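Etum cell notebook – July 11, 2025

Long one today, so get yourself a cup of tea. I promised Solange I would write up the planner changes while they were still fresh, and I also want to get down what I learned about the pig detector before I forget which of the many config files I touched.

Where we were: the sequencer picks a pig, picks an arm, asks the planner for an approach, and hands the whole thing over to the joint controller. It works nicely when the target is well over on one side. When the target is near the middle, both arms think it belongs to them and the arbitration code goes back and forth like two people at a doorway. Yichen logged it last week and you can see the assigned arm flip several times before anything moves. It's rather sweet to watch but it's no way to run a cell.

The cause was my own cost function, I'm sorry to say. I was scoring each arm by straight-line distance from gripper to target, recomputed on every new detection, so a bit of jitter in the pose estimate was enough to change the winner. I've put in some hysteresis: once an arm has the job, the other one has to beat it by a clear margin for 2 detections in a row before the job moves across. I also swapped the distance for the length of the planned joint path, which Gordon has been telling me to do since December. Gordon, you were right, and I will buy the coffee.

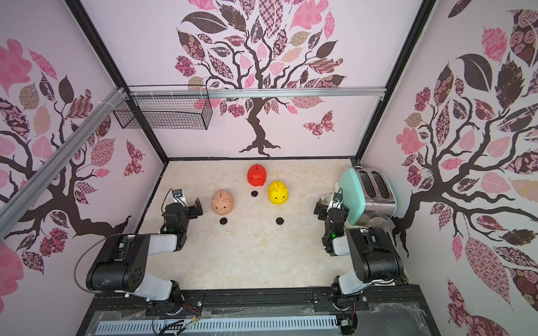 Perception next. We've been using the Celtico segmentation wrapper with colour as a strong hint, and on red and yellow it is lovely. Peach is the trouble. The wallpaper is full of pinks that sit very close to it, and so is the floor once the exposure drifts up, so the mask for the peach pig tends to grow a tail or lose an ear. I spent most of the morning trying to fix this by tuning thresholds, which I should know by now is a way of making the morning disappear.

What helped in the end was cropping. I project the floor polygon into the image from the calibration and throw away every detection whose base lies outside it. All the wall leaves go, and the butterflies with them (one of those had been turning up as a low-confidence pig, bless it). For the exposure I've locked the overhead camera settings in the launch file. Please don't set it back to auto without telling me! The toaster side is shiny and auto exposure chases it.

I replayed 100 saved frames through the old pipeline and the new one. Old one had stray detections on the walls all over the place, new one had none. The peach mask is still a bit ragged at the snout but the centroid hardly wanders, and the centroid is all the sequencer asks for.

A word about the toaster while I'm here. It goes in the planning world as a plain box, padded on all sides, and I had the padding so fat that the right arm couldn't find any path into that back corner. I've trimmed it. Marlies would like a proper mesh and I'd like one too, but the box is quick to check and I can edit it in a text file.
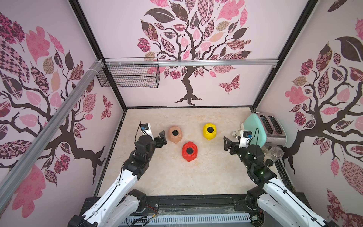

Timing, for anyone who cares (Ravinder, I know you do). The planner timeout is now 400 ms per attempt, and if it fails it retries from the same start with a fresh seed before giving the job to the other arm. I had it handing over right after the first failure, which undid all the good of the hysteresis. That took me an embarrassingly long time to spot – the log line said "reassign" for both cases and I kept reading it as the arbiter. The two cases now have their own messages.

The wrist cameras are publishing but nothing listens to them yet. Solange's idea is to use the overhead estimate for the approach and then let the wrist view correct the last bit before the gripper closes. I think that's sensible. The hand-eye transforms in the Beaudoin repo are from before the mounts were redone, so they need doing again before anybody trusts them.

Still to do:
recalibrate both wrist cameras
write a test for the arm flip, using Yichen's log
move the floor polygon out of the code and into the cell config
ask Marlies which branch the Cundov gripper driver lives on now

Everything is pushed to my branch and not merged. Gordon, have a read of the arbiter when you get a minute, the comments are longer than the code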